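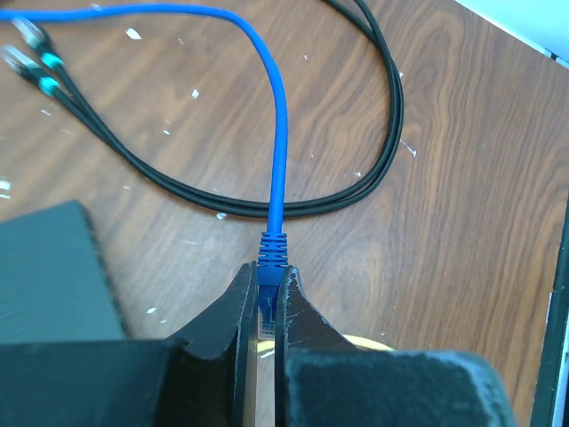 How I get old paint splashes off a wooden table

26/09/2020

I've had a few messages asking how I clean up second-hand tables, so I've finally sat down to write it all out. I should say I'm no furniture restorer. I learned most of it from Dorin Vasiliu, who ran an evening class in Stiltham until March, and the rest by making a mess of a perfectly good sideboard (sorry, Mum).

First job, work out what the splashes are. Emulsion is the usual one, and it's the easy one too. Put a bit of warm water and washing-up liquid on a rag, hold it on the spot for a couple of minutes and see if the edge goes soft. If it does, lovely. If it just sits there looking at you it's probably gloss, and you'll need more patience. Plaster goes chalky when you rub it and usually pops off with a fingernail.

If you think the paint is really old, stop and get a lead test kit before you scrape anything. They're cheap and you don't want to be breathing that in.

What I use:
An old plastic loyalty card
Cotton rags, torn up small
Washing-up liquid
Methylated spirits
Very fine wire wool, the 0000 grade
Clear wax

Start with the card. Hold it nearly flat and push along the grain, never across it. Where the grain swirls round a knot it changes direction on you, so go slowly there and come at the splash from whichever side doesn't catch. I've tried a metal scraper and it left a scratch I can still find with my eyes shut!

For anything left behind, dampen a rag with warm soapy water, lay it on for five minutes, then card it again. Wipe up straight away and dry the wood properly. Leaving a wet rag on overnight is how I got the sideboard ring, so set a timer if you're forgetful like me.

Stubborn bits get the meths. Try it underneath the table first, please, as it will strip shellac in seconds (the finish goes sticky and then you've got a much bigger weekend ahead of you). If the underside is fine, use a cotton bud and dab only the paint. Windows open, no candles, gloves on.

You'll often be left with a pale ghost where the splash was. Dip the wire wool in a little wax and rub very lightly with the grain, let it sit for 17 minutes or so it says on my tin, then buff with a clean rag. Most of mine vanish at that point. The ones that don't have got right down into the pores, and a wooden cocktail stick will pick out a fair bit if you've got the radio on and nowhere to be.

Cường Hứa asked me whether it's quicker to sand the whole top. Quicker, yes, but on a veneered table you can go straight through before you notice, and you lose all the lovely old colour as well. I'd only sand solid wood, and only if I was refinishing the lot.

Give the wax a day before you put anything hot or heavy on it. I use coasters now.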